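縫合実習 第7回 配布資料
結節縫合:把持・結び目・糸の端

担当:ナスリン・バゲリ
補助:カムラン・エブラヒミ、ロヤ・アジミ
場所:ロージスヴィル校舎 533室

シェア 68 コメント 7

前回の続き

前回は持針器の持ち方と、針を組織に直角に入れるところまで進んだ。今回は糸を通したあとの扱い、つまり糸をつかむ、結ぶ、締める、切る、の四つを扱う。連続縫合は次回にまわす。前回欠席した人は、針の刺入点と刺出点の取り方を先に読んでおくこと。資料は533室の棚に残部がある。

用語は次のとおりに統一する。教科書によって呼び方が違うので、レポートでもこちらを使う。

切開線:皮膚または模擬組織に入れた切れ目。
創縁:切開線の両側の縁。
把持面:器具の先が閉じたときに向かい合う面。
糸端:結んで切ったあとに残る糸の端。
結紮:糸を結んで締めること。縫合の結びもここではまとめて結紮と呼ぶ。

1 器具の先と糸

針や糸をつかむ器具の先は、把持面に刻みのあるものが多い。刻みがあると針は滑りにくくなるが、糸は傷みやすくなる。同じ場所を何度も強くはさむと、編み糸では表面の繊維が毛羽立ち、モノフィラメントでは折れ癖や細い傷がつく。どちらも結んだときの強さに響く。

糸をはさむときの原則

・あとで切り落とす端の側をはさむ。結び目の中に入る部分や、組織の中に残る部分ははさまない。
・器具の先のほうでつかむ。根元でつかむと、可動部のすきまに糸が入り込むことがある。
・引く方向を決めてからつかむ。つかんでから向きを変えると糸がよじれる。
・つかみ直すときは、一度開いてから位置を変える。閉じたまま糸を滑らせない。

開いた先端と、組織の上の結び目をそれぞれ見ておく。 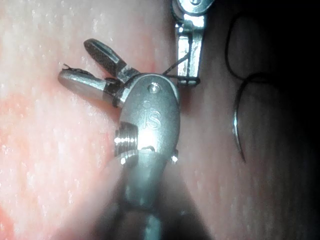
開いた先端。上側の把持面に細かい網目の刻みがあり、下側の先の縁には黒っぽい短い繊維が付いている。 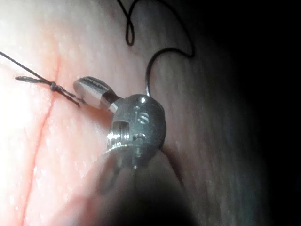
2 結び目の位置

二枚目の写真で、赤い切開線と結び目の位置関係を確かめる。糸は切開線を斜めに横切り、結び目は線のすぐ右にある。切開線の真上に結び目が乗ると、創縁の間に糸が押し込まれやすく、抜糸のときにも切る場所が見つけにくい。結節縫合を何針か並べるときは、結び目を同じ側にそろえる。

結び目が線の上に来てしまったら、締め切る前に糸を片側へ引いて寄せる。締めたあとで無理に動かすと刺入点が広がるので、そのままにするか、切ってやり直すかを決める。練習ではやり直してよい。

糸の向きについても補足する。一針の糸は、切開線に対してなるべく直角に渡すのが基本である。斜めに渡した糸を締めると、左右の創縁が線に沿ってずれる方向に力がかかる。ずれが小さいうちは気づきにくいので、締める前に真上から一度見る。

3 結び方

本科目では男結び(こま結び)を基本とする。最初の一回を外科結び、すなわち糸を二度からめる形にしてもよい。

(1)短い端と長い端を決める。短い端は器具でつかめる長さを残す。
(2)器具を二本の端の間に置き、長い端を器具に巻く。
(3)短い端をつかみ、輪の中を通して引く。
(4)左右の創縁が軽く触れるところで止める。
(5)巻く向きを逆にして二回目を結ぶ。
(6)糸の種類に応じて回数を足す。モノフィラメントは編み糸よりほどけやすく、多めに結ぶ。

二回目で巻く向きを変え忘れると縦結びになり、滑る。結んだあとに輪の形を見て区別できるようにしておく。正しく結べていれば、糸端と輪の糸が同じ側にそろって出る。縦結びでは糸端が輪の糸と交差する向きに出る。

4 締め具合

創縁は寄せるだけでよい。締めすぎると縁の血流が悪くなり、実際の皮膚では腫れが加わってさらに糸が食い込む。模擬組織は腫れないので、練習で「少しゆるいか」と感じるくらいを目安にする。

よくある誤り

・一回目で強く締めきり、創縁が盛り上がる。
・二回目を引くときに一回目がゆるむ。左右の手の力がそろっていないことが多い。
・糸を上に引き上げながら締める。模擬組織でも刺入点が裂ける。引くのは組織の面に沿った方向。
・針を置かずに結び始める。

最後の項目は減点が大きい。針は必ず持針器ではさんだ状態か、針置きの上に置く。

5 糸端

短く切りすぎると結び目がほどける。長すぎると隣の針の結び目に巻き込まれ、糸端が創の上に倒れて邪魔になる。二枚目の写真では糸端が二本あり、一本は左へ向いて切開線の上にかかり、もう一本は右下へ向いている。先がほつれているところも見てほしい。編み糸の切り口は開きやすい。刃先の合わせが甘いはさみで切るとほつれがひどくなるので、切れ味の落ちたものは使わず、補助のエブラヒミに渡すこと。

切るときは、はさみの先を結び目の手前で少し傾け、刃の先端が見える状態で切る。先端が見えないまま閉じない。

6 練習の進め方

二人一組。片方が結び、もう片方は糸を切る。一針ごとに交代せず、切開線一本分を終えてから代わる。模擬組織は乾くと表面が裂けやすいため、使わない間は覆いをかけておく。糸くずは机の端に寄せず、トレイに入れる。器具の先に残った糸の繊維は、返却前に柔らかいブラシで落とす。把持面の刻みに沿ってブラシを動かすと取れやすい。

7 提出物

題:自分の結び目の評価
分量:400字以内
期限:11月6日
提出先:アジミ(533室前の箱でもよい)

自分で縫った一本の切開線について、結び目の位置、創縁の寄り、糸端の長さを書く。うまくいかなかった針を一つ選び、どの段階で崩れたかを必ず入れる。図は手描きでよく、字数に含めない。

8月の集中実習を受けた人も提出は必要。そのときの記録を使ってもよいが、今回の用語に直してから出すこと。

次回:連続縫合、糸のたるみの取り方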